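Progress report to the fund manager, February 23, 2019
Ceasefire monitoring, Zerkeck and Salem districts

We logged 258 reported breaches this period. I would treat that figure with care. Both sides have learned that we write down whatever we are told, and only 18 reports were confirmed by our own people.

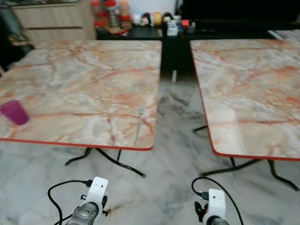 Local talks between the two commands resumed in Trerkano and then stalled over the wording on checkpoints. Each delegation says the other left first. A pair of square folding tables, set side by side with a gap between them, is enough furniture for meetings of this size, and I see no case for the larger venue in the budget.

The Plirkudeck road is said to be open. Our drivers were turned back there six times – the army calls these "delays". 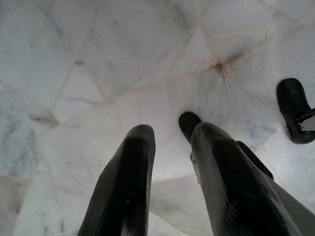
The army also says 712 families have gone home to Salem. We have asked for the list and have not had it. Until we do, I would not repeat the number to donors.
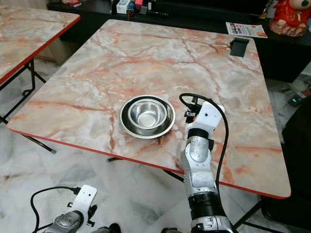 Khadija Abdel Hamid disagrees, and asked that it be put on record that families are returning in real numbers, mostly at night, and that waiting for a list will leave them without food aid. She may be right. We have put in for a visit in April, if the road allows.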